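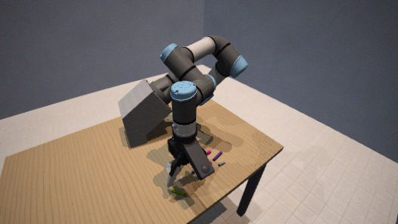 Minutes, 5 April 2025. Chair: Vilja Eskola.

1. Gripper trial. The Levus gripper scored well over 26 simulated picks. Eskola doubted the number: a stick in the simulator has no dust on it.
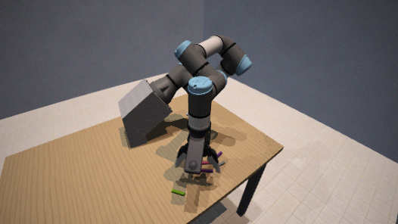 2. Controller. Väisänen promises a fix for the wrist drift. We heard that in October. No order until two clean runs are shown.
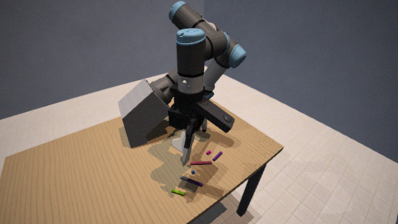

Cemell Handling Team, Sustham

3. Next step. Repeat on the real arm for 5 days. Eskola expects worse results.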